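Monday, 9.40 am

Natural dye trials, second batch. Behrouz scoured the cotton over the weekend and left it in the back sink. Washing soda, 2 hours at a simmer. Colour of the rinse was still a bit yellow so I gave it one more go before mordanting.

Alum at the same strength as last time. Nii thinks we're going light on it and he may be right, the Garrido recipe has nearly double. Will run 3 strips at the higher rate and label them G. 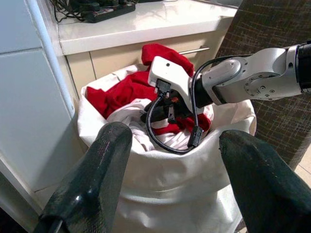
Eucalyptus bark from the Jirncombe block went in to soak at 11. 100 g bark per strip, tap water. Last batch came out more grey than brown and Simin suspects iron in the old pot. Using the enamel one now, lid doesn't fit properly.

pH strips are nearly gone. Ask Manouchehr to add them to the Skirimon order, plus tannin powder if it's under the limit.

3 pm: bark liquor a decent tea colour. Strips in, heat on low. Leave overnight, rinse tomorrow, then half of each strip goes on the north window for the fade test.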